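From the Back Shelf: The Gray Bin

Every organization has one container where things go when no one can say what they are. Ours came with us from the old Erthorpe building, survived the move in June, and has now outlived two complete relabelings of the storeroom. We know people who have had shorter careers.

The gray bin was supposed to be temporary. The Istura shelving went up, the Bhatt drawers were assigned, and 47 categories of small part were given a printed label and a home. Anything left over was to sit in the bin for 30 days and then be claimed or thrown out. You may guess how strictly that has been observed. 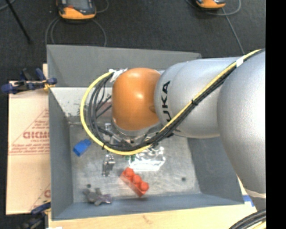 The gray bin, with the blue block at the left.

The blue block remains the star of the collection. It has a narrower raised portion at one end, which has led to a good deal of confident talk about what it must fit into. So far it has been tried against nearly everything in the Zindinitz cabinet, including a drawer it then had to be coaxed back out of. The bin took it back without comment.

As for the bin itself, the paint is holding up on the walls and less so on the floor, where the scratches have reached the stage that antique dealers call character. A request for a replacement was turned down at 11 dollars.

Claims are open until the end of the month. Please take only what you recognize, and please do not leave anything in exchange.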